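Airsoft eye protection at Bandia – worth the rental fee?

mulu_t
Has anyone used the Flomside rental goggles at Bandia? They want 13 bucks a day on top of the field fee and claim a 93 percent cut in fogging. Ninety-three percent of what?

EdgarsB
Wore them in December. They fogged before the first whistle. Bring your own.

reet_r
Mine were fine all day, and I run hot. Did you have a scarf over the vents?

EdgarsB
No scarf. I've played 37 games there and know how vents work.

mulu_t
So one yes and one no. Does the staff even check the seals, or is that just on the website?

dehua
They checked mine. The ref sent two guys back to swap theirs. I still wouldn't trust a marketing number – ask to see the impact rating stamped on the lens.

reet_r
Agree on the stamp. Don't agree they're junk. And pack them in something soft, the lenses scratch easily.
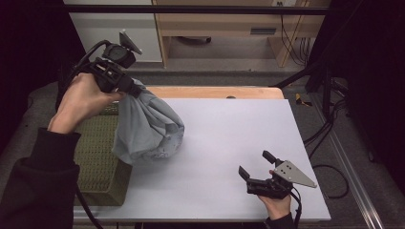

Gray-blue cloth bag, green basket behind

EdgarsB
A bag won't fix fog.

mulu_t
Fine, I'll bring my own and look at theirs at the desk. Not paying till I see a stamp.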